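Home | Opinion | Letters | Archive

A small town should keep its night train

Jun 16, 2019

I moved to Grube 12 years ago, and I came by the night train. It stopped for two minutes, I got down with my bags, and it went on to Sinitz. Now the railway wants the train to pass through us without stopping, starting in December. I would like to say why I think this is a mistake.

The argument of the railway is simple. Grube has a little over 2,000 people, and on many nights only a few of them get on. Each stop costs time and money. I do not say these numbers are false. But a train stop is used also by people who are not on the platform tonight. It is used by the nurse who took a job here knowing she can visit her parents in Drandum, and by the student who comes home only for holidays.

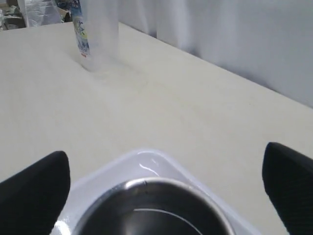
Could a bus to Drandum replace the stop? A bus could carry the passengers, but it would leave them waiting at Drandum station in the middle of the night, where the hall is locked until morning.

I have made this kind of journey in other places. You sit on your suitcase, you look at the clock, and you decide that next time you will take the car. Later the railway counts the passengers again and finds that there are fewer - and the bus is also taken away.

In Fustuvholm it went exactly so. First they lost the stop, then the bus, and then the ticket office, which is now a store for garden tools. People there say they hardly noticed each step.
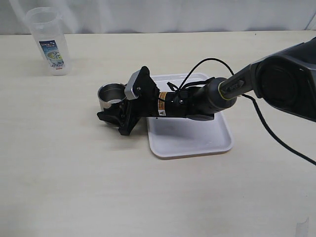 There is also the question of who decides. The timetable is made in an office 100 miles from here, and we received it as a printed sheet on the station door. We were not invited to any meeting. I believe that if somebody from that office had stood on our platform on the night before a holiday, the sheet would look different.

I am ready to accept a smaller service. Let the train stop on weekends and before holidays, and let us try this for a year. My neighbors would grumble, and I would grumble too, but we would still have a train to take.

Comments (12) | Share (100)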